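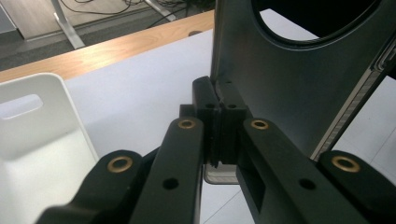 Janelle Yap wrote to me that a late roster is the price of flexible work, and that people who want to know their hours should look for a different kind of job. I have read her letter several times. I think she describes correctly how many employers see the question, and I still disagree with her.

In Zasmont, where I live, the largest employer of hourly staff is the Pelberg warehouse. It has 558 people on its lists, and most of them learn their shifts for the coming week three days before it starts. The contract promises sixteen hours. The roster may give thirty, and then sixteen again. On paper these people are employed, and they appear as employed in all the statistics which our politicians like to quote. But a person who cannot say on which mornings she will work next week cannot take a second job, and often she cannot promise a childminder anything either.

Janelle Yap says that the worker also gains, because she may refuse a shift. This is true in the contract. I have spoken with people who refused two shifts in one month and were offered fewer in the next. Perhaps it was only chance — but they did not refuse a third time, and I would not have done it in their place.
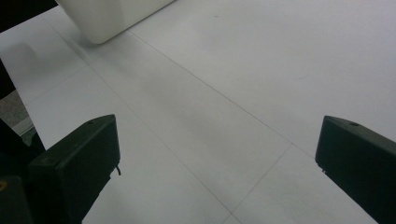

My proposal is modest. Every employer with more than fifty hourly workers should publish the roster two weeks in advance, and should pay a supplement for each change made after that. The employer stays free to change what he wants, and he pays for it. At present the cost of a change exists already, only it is carried by the person with the smallest income. I imagine a published roster like the pale surface in the photograph, large smooth panels with thin seams between them: most of the month lies quiet, and one can see where one part ends and the next begins. A company may still move a seam. It should cost something to move it.

The Dimaculangan bakery in the same town has done this since September without any law. It employs 79 people, so it is a small case and I do not want to build too much on it. The manager told me that the first weeks were difficult, that he paid some 700 pounds in supplements in one month, and that after this he began to look at the order book earlier. I find this the most useful part of his story. The orders had been known to him before. He had no reason to read them in time.

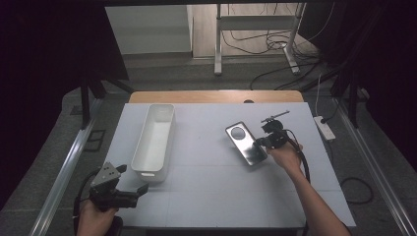

Would a rule like this reduce the number of jobs? A few very short shifts would probably disappear, and the same hours would be given to fewer people, on longer shifts. For the worker who wants exactly one evening now and then, this is a loss, and I do not hide it. For the much larger group who live from these wages, I believe it is an improvement.

The council has asked for comments on hourly contracts, and Nolar, the agency which supplies Pelberg with staff before the holidays, has already sent a long paper against any notice period. It speaks of demand that nobody can foresee. The holidays, however, come every year in the same month, and I would ask the council to begin its reading there.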